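# Countertop and Open Shelf Notes

Notes and labels for the things that end up on a worktop and on the open shelves under it: markers, boxes, books, crates, clamps, the general drift of a room people use. Maintained under the Nanden project. The label list started life as a spreadsheet and still reads like one in places.

Read the caveats before you use any of this. I have seen a fair number of "household object" collections and most of them promise more than they hold. I'd like this one to promise less.

## What you get

- `labels.csv` – one row per item, with a plain name, a surface, and a confidence note
- `surfaces.csv` – countertop, upper shelf, lower shelf, bottom shelf, floor
- `disputed.md` – items we couldn't agree on, with both readings kept
- `CHANGES` – short, and sometimes grumpy

There is no train/test split. Make your own and say how you did it.

## Naming rules

Names are everyday words. A box is a box until somebody can read the side of it. Color goes in only when it's plain to see, and two colors are allowed ("blue-green packaged item" is a legal name and a perfectly good one). Material goes in only when it can't be mistaken. For countertops we write "marble-like" and leave it there. The earlier Bullska list called every pale, veined surface marble, and I don't believe half of them were.

Brand names are kept if they can be read on the object. Crayola is in the list for that reason. Guessing a brand from the color scheme is not allowed, even when you're sure.
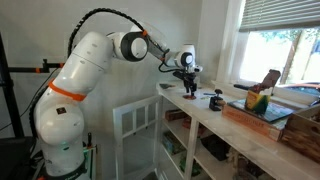
Stacks are the weak spot. The rule says each item in a stack gets its own row, plus an `on_top_of` field pointing at whatever holds it up. That works for a crayon box on a flat dark thing on a thicker orange-brown thing. It works less well when the flat dark thing could be a tablet or a book and the thicker one could be a book or a box. In those cases the name is written with a slash (`tablet/book`), and the confidence note says `unsure`. Please don't resolve the slashes by voting. We tried that with the Akpalu labels and got very confident wrong answers.

Things sticking out of other things get `in`, not `on_top_of`, if at least part of them is below the rim. If you can't see the rim, use `unsure`.

## Tidiness score

`surfaces.csv` has a column called `tidy`, from 0 to 100. I was against it and I'm still against it. A counter with a marker, a clamp and a short stack of books can be somebody's finished tidying or the first minute of a mess, and one look won't tell you which. The column stays because Trandex tooling expects it to be there. Treat it as one person's mood.

If you need something firmer, count the rows for a surface yourself and divide by its size. It's crude, but at least you'll know what it means.

## Known problems

- Open shelves are under-labeled. Anything dark on a bottom shelf tends to come out as `dark object`, and there are too many of those.
- Glass-paned cabinet doors are labeled as closed furniture. What's behind the panes is skipped, even where a patient person could make it out.
- Crates and baskets get mixed up when only part of one shows.
- "Small black clamp" and "black clip" are used for the same kind of thing. Version 2 was supposed to fix this – it fixed roughly half.
- Handles with no visible owner are listed as `handle`. I know.

## What it's good for

Checking whether your own naming scheme survives contact with ordinary clutter. Arguing about shelves. Maybe a first pass at a search tool for a craft cupboard.

I wouldn't use it to claim anything about how people store things at home. The selection is whatever was there, and whatever was there is not a sample.

## Changes and corrections

Send corrections one item at a time, with the row number and the name you'd prefer. Bulk renames get left until a Saturday and are usually turned down. If two readings are both reasonable, the row moves to `disputed.md` and stays there until someone brings a better look at the object.

Open item: whether `disc` and `base` should be separate names for small round flat things. Current vote is no change.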